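Inicio Proyectos Tickets Wiki Inventario Entrar

Pinza derecha pierde la tela al hacer el relevo entre brazos
Estado: abierto
Proyecto: Cirnuline (doblado con dos brazos)
Abierto por: Darius Pascu
Fecha: 19 de octubre de 2018
Prioridad: alta, la muestra del club es la semana que viene

Resumen rápido pq tengo clase. El brazo derecho coge la tela bien. El izquierdo se acerca, cierra, y cuando el derecho tiene que aguantar mientras el otro tira, se le escurre. No siempre. Con la tela fina va perfecto, con la blanca grande casi nunca.

Lo que esperaba: el derecho mantiene el pellizco hasta que el izquierdo confirma agarre y entonces abre.
Lo que pasa: el derecho da "agarre ok", baja la fuerza solo y la tela se va.

Config de ahora:
- fuerza de cierre derecha: 200 (unidades del controlador Olel, no newtons, ojo)
- fuerza de mantenimiento: 100
- espera antes del relevo: 965 ms
- rama: relevo-v2, la misma que teníamos en junio

Probado hasta ahora:

1) Reiniciar el controlador. Nada.

2) Recalibrar apertura cero en las dos pinzas. La izquierda estaba un pelo desviada, la derecha no. Sigue igual.

3) Cambiar los cables de señal entre brazos a ver si el fallo se mudaba de lado. No se muda. Descarto cable, creo.

4) Subir la fuerza de mantenimiento a 200 también. Mejor! Pero a la segunda pasada salta aviso de sobrecorriente y el brazo se para. Lo he vuelto a dejar en 100.

5) Relevo a mano, paso a paso desde la consola, sin el script. Así sí vi algo, sigo debajo.

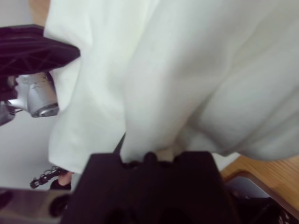

Cámara de muñeca, brazo derecho. Tela pellizcada en la pinza, el otro brazo a la izquierda.

Mirad lo que cuelga. La pinza sujeta un pellizco pequeño y todo lo demás son pliegues gordos. Mi teoría: el sensor lee el bulto arrugado como si fuera agarre firme, da el ok, el script baja a mantenimiento y con el peso de esa tela no llega. Con la fina no se nota porque casi no pesa.

Otra cosa, la cámara desde ahí ve casi todo blanco. El detector de bordes necesita encontrar el dobladillo y con los pliegues se inventa bordes por todas partes. En el log sale "borde encontrado" varias veces por intento y en sitios distitnos. Puede que sean dos fallos y no uno.

--- Comentario 1 (grupo Irville) ---
A nosotros nos pasó parecido con toallas. Bajasteis la velocidad del izquierdo? Si tira rápido se lleva la tela aunque el otro apriete bien. Y mirad las almohadillas de los dedos, las nuestras estaban gastadas y no se veía a simple vista.

--- Comentario 2 (Darius) ---
Velocidad a la mitad, probado. Se escurre más despacio pero se escurre. Las almohadillas no las he mirado, mañana. Alguien sabe dónde están los repuestos? En el cajón de Kawaguchi solo quedan tornillos.

--- Comentario 3 (grupo Irville) ---
Os dejamos un par. Lo de la sobrecorriente: no subáis a 200 fijo. Poned una rampa, que apriete fuerte solo mientras el izquierdo tira y luego afloje. En el controlador es el modo "pulso", está en el manual pero mal traducido, sale como "latido".

--- Comentario 4 (Darius) ---
Vale, latido, por eso no lo encontraba. Metido en la rama relevo-v3, sin mezclar todavia. Primera prueba con la tela blanca: aguanta y no salta el aviso. Segunda: se cae, pero esta vez pq el izquierdo cerró en el aire al lado de un pliegue. O sea que eso ya es el detector, no la fuerza.

Pendiente:
- mirar almohadillas
- abrir ticket aparte para el detector de bordes (hecho a medias, falta subir el log)
- repetir con la tela blanca cogida por la esquina y no por el medio
- NO tocar los 965 ms hasta acabar lo anterior, que luego no sabemos qué lo arregló

Dejo este abierto hasta cambiar las almohadillas.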